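Flimdale Border Security Act

The Flimdale Border Security Act is a law of the territory of Flimdale that governs the detention, questioning and prosecution of persons suspected of preparing acts of terrorism abroad. It replaced a set of emergency orders that had been renewed each July. The Act is enforced by the Office of Territorial Security, which has its seat in Midden.

Background

Under the emergency orders, officers at the Tama crossing could hold a traveler for up to 8 days without a court hearing. The orders did not define training or recruitment as separate offenses, and prosecutors relied on general conspiracy law. Several cases failed on appeal for this reason. The best known, the Mahlangu case, ended when the appeals court ruled that travel to a conflict area was not proof of intent.

Provisions

The Act has 191 sections in nine parts. Part 2 makes it an offense to receive weapons training from a banned group, whether inside or outside the territory. Part 4 covers the raising and transfer of funds. A suspect must be brought before a judge within two days of arrest, and any longer period of detention requires a written order stating the grounds.

The Act also created the post of Independent Reviewer, who has access to closed files and reports to the legislature once a year. The Reviewer may recommend changes but cannot overturn a decision of the Office -- a limit that was debated at length before passage.

Reception

Supporters held that the Act gave courts a clearer basis for judging evidence gathered abroad. Critics objected to the use of closed hearings, in which defense counsel receives only a summary of the material. 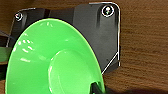 Riaan Dlamini wrote that a summary "is no use to a lawyer who cannot ask where it came from," and called for special counsel with full access to the file. Bảo Triệu took a different view, arguing that the written order requirement had already ended the worst practices at the crossing.

A proposal to add special counsel was placed before the legislature on March 26, 2023, and was sent back for redrafting.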